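November
By Heiðrún Hjaltadóttir, Foltach

Foltach is very happy to share that Vevutis, our planning software for pairs of robot arms, is now open to everyone who has been waiting for it, and to a good many people who (we hope) haven't heard of it yet. It has been a long road from the first sketches, and we are grateful to all those who wrote in with bug reports, wish lists and the odd kind word along the way.

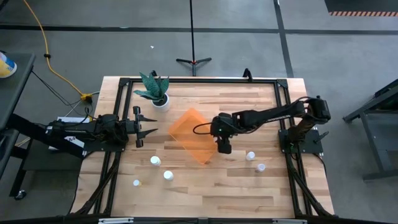 Vevutis takes what the cameras report and works out which arm should go where, and when, so that two arms can share one table without getting in each other's way. Earlier versions did this by giving each arm its own half and keeping it there, which was safe but dreadfully slow. The new planner looks at the whole surface afresh before every move, and it is meant for just the kind of table we use ourselves, with small white containers scattered about, a potted plant near the far side and an arm reaching in from either edge. Anything that is to be left alone can be marked once, and both arms will plan their way past it.

The release was tested on 1520 recorded tasks, and planning a move now takes 161 milliseconds on an ordinary desktop computer. "I used to make a cup of tea while the old planner thought things over," said Sunita Shukla, who leads the planning team at Foltach. "I do rather miss the tea, but I wouldn't go back."

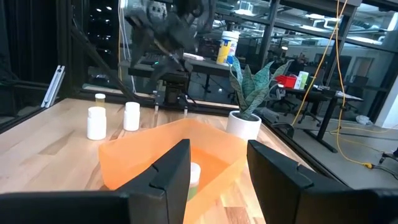
There is also a new viewer, called Pant, which draws each planned path before an arm sets off and lets you nudge it with the mouse if you would like it to go another way. Existing projects made with Indoner can be brought across from the File menu, and the old settings come with them.

Vevutis is free for schools and universities for up to 10 users.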